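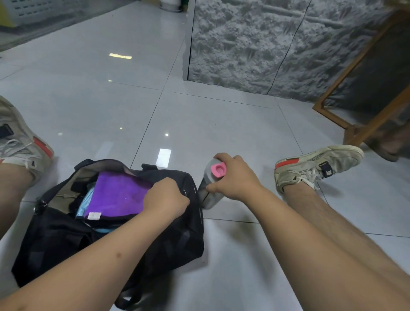 Black bag on the floor, purple towel on top, bottle still outside.

Sunday, July 4, 2021
Bag notebook, Rultis pattern, second version

Worked on the floor today. The table at Pruvska is too high for this, and people who use such a bag after sport pack it on the floor anyway, sitting or kneeling.

Weight of the empty bag on the small scale: 1039 g. The April version was 1141 g, so we are lower, mostly thanks to the thinner base board. The shoulder strap is included in both numbers. In the Harow notes there is a value of 1311 g, but I do not know if they weighed it with the strap or without. To be asked.

Order of packing, first try: dark clothes at the bottom, light blue piece at the left, towel folded and put last. The opening is then quite full. The bottle has to go in standing at the end wall, and for this the towel must be pushed aside with one hand. It is possible, but it is not comfortable, and the rim folds inwards when I let it go.

Second try: bottle in before the towel. Better. The towel holds it upright and the rim stays open by itself. I would still like a stiffer tape in the rim, the one we bought from Ham for the rucksack. There are 18 metres left on the roll and this is enough for several bags.

The khaki lining is a good decision. With a black lining I was always searching for dark things in a dark hole. Please keep it for the next version also.

The light blue piece was the difficult one. The fabric is slippery, and when it is folded in a hurry it opens again before it reaches the bag. I tried to fold it directly on the black bag, with the straps turned to the inside and one hand pressing on the fold. On the tiles it slides away too much. 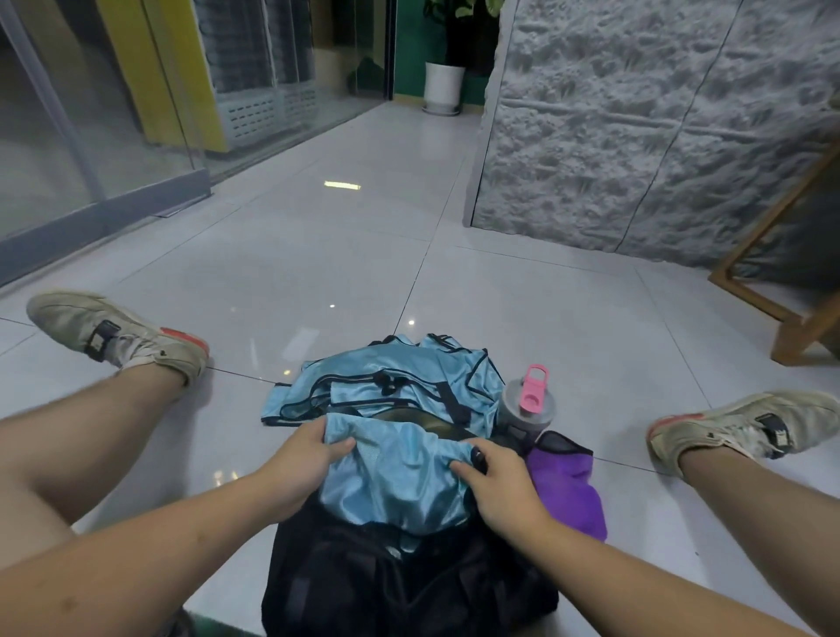 Light blue piece laid over the black bag, bottle with the pink lid beside it.

Remarks for the next sewing day:
– ring at the rim: position is fine, do not move it
– clip at the side: turns easily, but it knocks on the tiles each time I put the bag down. Maybe a small fabric flap under it
– handle: long enough for the hand, a little too long for lifting a full bag over a bench
– seams of the panels: look again at the lower corners after one month of use

Not done: zip test with the bag completely full. I need the other scale for this and it is still at Harow.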